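Footpaths, drains and one very long boardwalk: my project report

I picked the Tetari boardwalk for my project because I walk on it nearly every day and I wanted to know why it's been half shut for so long. If you don't know Tetari, it's a housing estate built round a small lake, with a path that goes most of the way round and a timber boardwalk that fills in the marshy bit at the north end. The full loop is 1,347 metres. I measured it with a borrowed trundle wheel, twice, because the first time I lost count by the pumping station and had to go back to the car park and start again (in the rain!).

My supervisor was Jannik Ackermann, who told me at the start to pick one question and stick to it. I had about four. The one I ended up with was: would people put up with a longer closure if the whole boardwalk got replaced in one go, or would they sooner have it done in short sections with a way round each time?

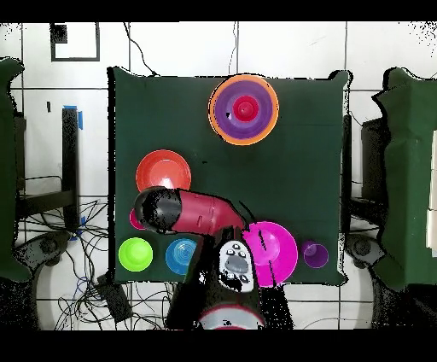
Orange, purple and red: bowls and a cup stacked on the green cloth.

What's being replaced

The boardwalk is 178 metres long and the decking was softwood. I'd assumed the posts would be the problem, but the residents' newsletter says most of them are sound and it's the boards and the cross-bearers that have gone. The worst part is under the willows, where it never gets any sun. There's green slime there from October right through to spring and the chicken wire stapled over the top has lifted in places.

The estate had prices from two contractors, Ruvent and Zendmont. Ruvent wanted to close everything and do it in one stretch of seven weeks. Zendmont offered three sections, with a temporary path of matting across the grass, but it would take nearly twice as long and the matting has to be hired. I was allowed to look at both method statements but not at the prices, which was a shame as I'd planned a whole chapter on them. That chapter is now one paragraph.

Asking people

I put a two-page survey through 1,000 letterboxes in July. That took me and my friend Ayman Hajji four evenings, and I would like it written down somewhere that Ayman did all the flats with the stairs. I got far fewer back than I'd hoped for, and a good handful only filled in the first page. I should have printed it on both sides of one sheet. People kept losing page two.

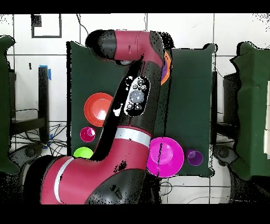 The answers split more by street than by age, which I hadn't expected at all. On the south side hardly anyone minded a full closure, as they can get to the shops along the main road anyway. On the north side it was a different story – the boardwalk is the way to the bus stop, and without it you're walking back round by the sluice, which has no lighting. Several people wrote in the margins about that, one of them in capitals. A few parents said they'd be fine with a full closure as long as it fell in the school holidays.

I also stood at the Meng Lane gate at 8 in the morning and again at 5 to talk to people going past. Mornings were hopeless (everyone has a bus to catch, fair enough). Evenings were lovely and I came away with far too many notes, quite a lot of them about dogs.

The thing that came up most, and it wasn't even on my form, was notice. People were still cross about the last closure, when the signs went up on the same morning as the fencing. If I did the survey again I'd have a question on how much warning people want and where they'd look for it.
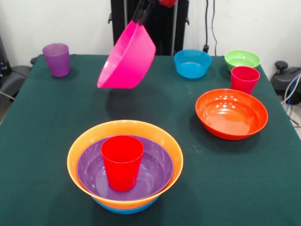 A pink bowl held in the gripper, tilted over the table.

What I'd recommend

I came down on the side of sections, but only two of them instead of three. The first would be the willow stretch, done in the holidays, and the second would be the rest. The matting route could then stay in one place for the whole job, on the higher side of the grass where it drains better. I'd also ask for a couple of temporary lights by the sluice, whichever contractor gets it.

I showed this to Jannik and he asked what happens to the matting if it's a wet autumn. Good question! I went back to the Zendmont statement and there's a line saying it has to be lifted if the ground floods, but nothing about where people would walk in the meantime. So that's a gap, and I've put it in my list of things for the estate office to ask before they sign anything.

Other things on that list: whether the new boards will have grip strips, who clears the leaves off, and whether the bench at the halfway point is coming back. It was taken out in the spring and I had eleven separate comments about it. The survey form and my map of the loop are at the back of the printed copy in the department office.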